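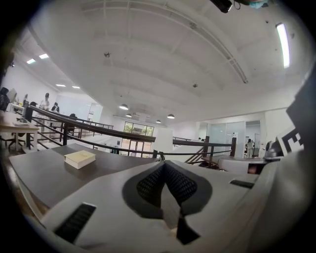

Every trade has a job that gets handed to whoever came in last. In restaurants it is the potatoes. In robot learning it is picking up the book, putting down the book, and saying "done" loud enough for the person with the spreadsheet to hear.

I did that job for most of June. The outfit was called Sturker, and it wanted 1,000 demonstrations of ordinary tabletop handling before the end of the month, which is the sort of number that gets chosen because it has a comma in it. We got there. I would like to make the case that we should have stopped at 500 and spent the rest of the time arguing.

The method is simple enough to explain to a relative. You hold the gripper in your own hand, you do the chore, and the recording becomes one example among many. Later a model chews through all of them and, with luck, learns what a person does when a thing is lying on a table and ought to be somewhere else. No robot has to be present. You are the robot, on an hourly rate.

My complaint is with how good I got at it. For the first couple of days I was terrible. I came in too high, changed my mind, nudged the book sideways, backed off, tried the spine, tried a corner. By the second week I could do it while planning dinner. Same approach, same angle, same little lift at the end that I had come to think of as my signature. The person checking the takes loved me. My rejection rate was the lowest on the floor, and I was told so in front of people.

What I was producing by then was one example, over and over. A model trained on my smooth weeks would know exactly how to pick up a book that had been set down by someone who already knew how I liked to pick it up. Turn the book a quarter of the way around and good luck to it.

The clumsy early takes were the ones worth having, and they were the ones we threw out. The guide we worked from — the Mullier sheet, after the project it was written for — listed "hesitation" as a reason to reject. So was "second attempt." I understand the thinking. A clean set is easier to count, easier to show to visitors, and easier on the stomach of whoever signs for it. But recovering from a bad grab is most of what hands do all day. Watch anybody look for their keys. We took the only lessons in recovery we had and marked them as errors.

I raised this at the time. I was told, kindly, that failures would be handled in a later phase. I have worked in several places with a later phase and have yet to meet anyone who got to live in it.

A friend at a rival shop, Khaemba, says they do it the other way. Two people share a table, and one of them is paid to be a nuisance. She moves the book while the other one is reaching. She leaves it half off the edge, or puts it down and walks away with the task half explained. The takes are ugly and the daily count is embarrassing. They keep nearly everything and label what went wrong. I can't tell you whether their model is better than ours, and neither can my friend, who is the nuisance and therefore biased. I can tell you she has never planned dinner on the job.

The usual answer is that volume fixes everything: collect enough and the odd cases will turn up by themselves. They might, if you collected from people living their lives. They won't if you collect from people who are graded on having no odd cases. We are a very adaptable animal. Tell us what counts as good and we'll give you a truckload.

So here is my modest proposal for Rendow, the next project, which I hear will be bigger and will have its own sheet. Pay by the hour and never by the accepted take. Keep the fumbles. Rotate people out once they get smooth, even if they're proud of it, and I was proud of it. Let somebody left-handed have a go. And when a new person comes in and makes a hash of the first morning, leave the recording running and don't say a word until lunch.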